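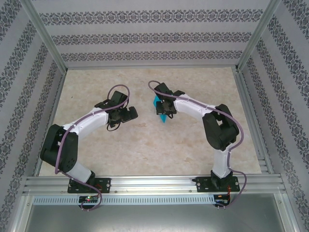
Ismael Fontes wrote to ask whether the worms can go in on the same evening the bin arrives, or whether the bedding has to sit first. Let it sit overnight! One night is enough, and the wait gives you time to get the trays right, so do Section 7 in order and keep the worms in their shipping bag until step 9.

SECTION 7: SETTING UP THE TREDELL WORM BIN

Before you start

Check that you have the base with its spigot, three working trays, the lid, the coconut fiber block and the spigot washer bag (part 2123). You will also need a bucket, an old newspaper, and a trowel or a big kitchen spoon. Order the worms separately – red wigglers are the ones you want. Night crawlers from the yard like deep soil and will be miserable in a tray.

Choosing a spot

A basement, a mudroom, or a shaded porch all work nicely. Worms are happiest between 55 and 77 degrees Fahrenheit. Leave enough space in front of the spigot to slide a jar under it.

CAUTION: Do not set the bin on top of a washer or dryer. The shaking drives worms up into the lid.

Putting it together

1. Push one rubber washer onto the threaded end of the spigot and feed it through the hole in the base from the outside.

2. Add the second washer on the inside, then the plastic nut. Tighten by hand. A wrench will crack the nut.

3. Pour a cup of water into the base and look for drips. If you see any, empty the base and reseat the inside washer with the flat face toward the wall of the base.

4. Set one tray on the base. Put the other two away for now. Everyone wants to stack all three right off, and we get it – the full tower looks terrific – but the worms need to settle in one tray first.

Making the bedding

5. Put the coconut fiber block in the bucket with 2 quarts of warm water. Give it half an hour, then break it up with your hands. It swells like crazy, and kids love this part.

6. Tear the newspaper into strips as wide as your thumb. Leave out the glossy pages.

7. Line the tray with one flat sheet of newspaper. Mix the strips into the fiber and fill the tray loosely to just under the rim.

8. Squeeze a handful. You are looking for a drop or two between your fingers. If it streams, mix in more dry paper. Put the lid on and leave it until the next day.

Adding the worms

9. Make a shallow dip in the middle of the bedding and tip the worms in, along with whatever they traveled in. Don't bury them. They will go down by themselves once the light hits them.

10. Leave a lamp on over the open bin for the first night. After that, keep the lid on.

11. Wait two days, then tuck one handful of chopped scraps into a corner under the bedding.

NOTE: Melon rind, coffee grounds, and limp lettuce are big favorites. Skip meat, cheese, oily leftovers, and more than a little citrus.

The first month

Feed a handful at a time, and only when the last one is mostly gone. Move to a new corner each time. Mirela Rezende, who tested the bedding mix for us, marks her corners with popsicle sticks, and we have all copied her.

Open the spigot once a week. Thin the liquid with ten parts water and give it to your outdoor flowers.

Add the second tray when the bedding in the first has turned dark and crumbly and reaches the bottom of the tray above. If you set up in October, expect this to take longer than it would in spring.

CAUTION: A sour smell means too much food. Stop feeding for a week, fluff the bedding with your fingers, and add a double handful of dry paper strips.

For fruit flies, see Section 8. For harvesting the finished castings, turn to page 33.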